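Two arms in the back bedroom

Jirayu Klinhom apologises for the stairs before we have even reached them. They are steep, and the box room at the top is where he and Jintana Khamphan have been putting together Lular, a pair of robot arms that share one table and, on a good evening, share the tidying up as well. He carries two mugs of tea in one hand and pushes the door with his elbow, talking the whole time.

"We said it would be a winter thing," he says. "Then it was spring, and then it was September, and by then we'd stopped saying when it would be finished. You just go up after supper and do a bit more."

The two met at Undeo, a shared workshop under the railway arches where he was mending a lathe and she was teaching an evening class in soldering. Lular began there, on the end of somebody else's bench, and had to be packed into crates at the close of every session. That, Khamphan says, was what nearly finished it off. Every time they unpacked, the arms had moved a little in relation to each other, and a little is plenty when you are trying to get two of them to meet in the middle.

"I must have lined them up a hundred times," she says. "I'd get it lovely, we'd have one decent hour, and then it was time to put the chairs up. So I said to Jirayu, you've got that room with nothing in it but a clothes horse and your old school atlases. Let's bolt the thing down and leave it alone."

So down it was bolted. The arms face each other from the left and right of a black tabletop, and black cloth hangs all round, which came from a theatre sale and still had chalk on it when they got it home. Klinhom is rather proud of the cloth. He had wanted white, thinking it would be cheerful, and lost the argument.
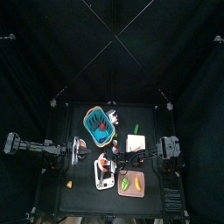 "White would have been a mistake, I'll give her that," he says. "It's not a big room and the window's on the wrong side, so all afternoon you had the light creeping across everything. With the black up it's the same at four o'clock as it is at ten at night. My wife says it's like living with a very small theatre. She does come and watch, though."

The things the arms practise on are nearly all play food and toy kitchen bits, which Khamphan picked up from charity shops and from a cousin whose children had grown out of them. She likes them because they come in awkward shapes and nothing much happens if they fall on the floor. A proper saucepan, she points out, would have gone through the floorboards by now. The pieces get swapped about from one evening to the next, and she has firm views on which are fair and which are not. Anything round is hard work. Anything with a flat side she calls a gift.

"People come up and expect it to make them a sandwich," she says. "And I say, well, it can pick up the cheese, if the cheese is in a good mood. Then they stand there for twenty minutes willing it on! I've had grown men cheering a pepper."

The arms are driven by a small computer under the table, running software the two of them call Lustia. It started as Klinhom's own, written in the evenings, and he is frank about the state it was in. The first version had 456 lines in a single file, with his shopping list in the middle of it where he had pasted in the wrong window. Khamphan found the shopping list. She also found that the left arm was being told everything twice, and that was the answer to a shudder they had spent 9 evenings trying to cure with grease and new screws.

"I'd had that shoulder apart four times," Klinhom says, and puts his head in his hands. "Four times! I'd written to the man who sold us the bearings. I had to write to him again and say sorry, it was me, your bearings are very nice."

They have a rule now that neither of them takes a spanner to anything until the other has read through the code, and a second rule that the one who did the reading gets to choose the biscuits. There is a notebook as well, kept on the windowsill, with a page for each evening. Khamphan writes hers in full sentences. His entries say things like "better" and, on one page, "worse (soup)", and he can no longer remember what the soup was about.

Most of the recent pages are about grippers. The fingers have been redrawn again and again, she says, longer and then shorter and then thinner at the ends, and a biscuit tin downstairs is full of the ones that didn't suit. She would happily go on redrawing them for another year. He would like to stop, and start on getting the two arms to pass something between them without either one letting go too early.

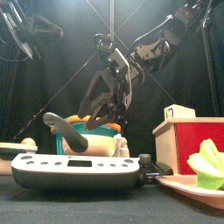
What happens when both arms want the same thing?

"They have to wait their turn, same as we do," Khamphan says. "We did it the simplest way we could think of. There's a line down the middle of the table that only exists in the software, and if one arm is over it, the other stays put until it's gone home. It makes them a bit slow and terribly polite. I know there are cleverer ways, and Jirayu has a list of them, but the simple way has never once had them knocking into each other, and before that we bent two fingers in one night."

Klinhom does have a list. It is pinned up on the landing, next to the airing cupboard, and it has been added to in at least three colours of pen. Near the top is a stop button you can reach from the doorway as well as the one beside the chair, and he means to get that done before anything else. Further down is the word Đào, underlined. It is their name for the next build, a single smaller arm on a board that could be carried back to Undeo and shown to the evening class without any crates or lining up.

Would they do it the same way again? She would have bolted it down sooner, she says, and bought better connectors. He would have asked for help with the software in the first month, when it was still short enough to be embarrassed about in one sitting. Then he remembers the tea, which has gone cold on the windowsill on top of the notebook, and goes down to put the kettle on again while Khamphan looks for a cloth.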